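Salian stellt Bewässerungsplan für Gemeinschaftsgärten in Kosville vor

Kosville, 20. April 2025 – Die Salian Gartenbau GmbH hat den Bewässerungsplan für die Gemeinschaftsgärten am Standort Kosville veröffentlicht. Er regelt Entnahme, Speicherung und Verteilung von Regenwasser auf 134 Parzellen und gilt ab Mai. Die bisherige Regelung, nach der jede Parzelle unbegrenzt aus dem Leitungsnetz versorgt wurde, läuft damit aus.

Grundlage des Plans ist eine Bestandsaufnahme der Dachflächen und Fallrohre auf dem Gelände. Das Niederschlagswasser der Gerätehäuser wird künftig über Laubfangkörbe und Feinfilter in acht oberirdische Speicher geleitet. Jeder Speicher fasst 300 Liter und ist mit Überlauf, Entleerungshahn und lichtdichtem Deckel ausgestattet. Der Überlauf mündet in eine Sickermulde mit bewachsener Oberbodenschicht. Eine Verbindung zwischen Regenwasser- und Trinkwasserleitung besteht an keiner Stelle.

Die Entnahme erfolgt ausschließlich mit Handgefäßen. Schlauchanschlüsse sind an den Speichern nicht vorgesehen. Für Neupflanzungen und Saatbeete empfiehlt der Plan das Gießen in den frühen Morgenstunden, bodennah und in zwei Gaben mit kurzer Pause. Etablierte Gehölze werden nur bei anhaltender Trockenheit versorgt. Für Starkzehrer wie Tomaten und Kürbisse gilt ein Richtwert je Pflanze, der am Aushang der jeweiligen Zapfstelle abgelesen werden kann.

„Der Verbrauch hängt in Kosville stärker von der Bodenbedeckung ab als von der Kultur“, erklärt Indira Kulkarni, Leiterin Freiraumtechnik bei Salian. „Auf gemulchten Flächen sind die Gießintervalle deutlich länger. Wir haben die Richtwerte deshalb getrennt ausgewiesen.“

Die Vorgaben beruhen auf Erfahrungen aus der Anlage Onstead, in der Salian das Verfahren über zwei Vegetationsperioden angewendet hat. Dort wurden Bodenfeuchte und Entnahmemengen wöchentlich protokolliert. Die Auswertung führte unter anderem zu einer geänderten Anordnung der Zapfstellen und zu einem gröberen Vorfilter, der seltener gereinigt werden muss.

Für Filter, Speicher und Leitungen sind in Kosville etwa 400 Meter Rohrtrasse neu zu verlegen oder zu ersetzen. Die Arbeiten werden abschnittsweise ausgeführt. Während der Umstellung bleibt die Trinkwasserzapfstelle am Haupteingang in Betrieb. Vor Frostperioden werden die Speicher vollständig entleert und die Hähne in halb geöffneter Stellung belassen.

Der vollständige Plan mit Lageskizze und Wartungsblatt liegt im Büro der Gartenverwaltung aus. Rückfragen beantwortet die Pressestelle der Salian Gartenbau GmbH, Niederlassung Marolmont.
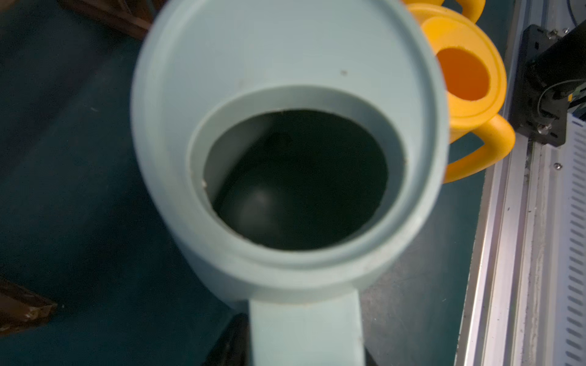

Gießkanne aus Kunststoff, Blick in die Öffnung. Foto: Salian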